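September 23, 2025

# Can a machine tidy a bookcase yet?

My neighbor Inger Vídalín asked me when she could buy a robot to do her shelves. She has 40 years of paperbacks and a bad hip, so it was a fair question. My answer was not yet, and I think people who sell these machines should say so too.

Washing machines work because the clothes go to them. A bookcase is different. The machine has to come to the mess, reach between the boards and decide what belongs there.

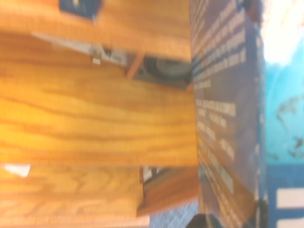
## Small things are the hard part

A book on a shelf is a fair target. It is stiff and has flat sides. A bag of screws changes shape when you squeeze it, and a paper card lies so flat that there is little to grab.

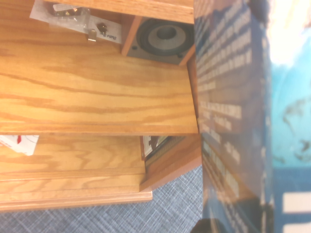 Sipho Pillay, who fits shop shelving in Ekbridge, told me he spends more time on loose bits than on the shelves themselves. I would pay for help with that before anything else.

## What I would count as done

I don't need a robot to be fast. I would let it take all of a November afternoon. But it has to work around the clock and the phone on top, and leave the books so a person can read the spines.

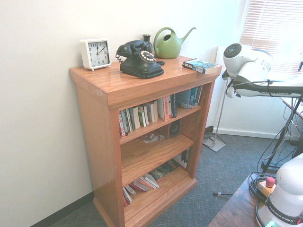 It also has to do this in a room it has never been in – mine, or Inger's. Until then I'd call it good research and keep my own duster. Inger has hired a student for 11 dollars an hour, and she is happy with him.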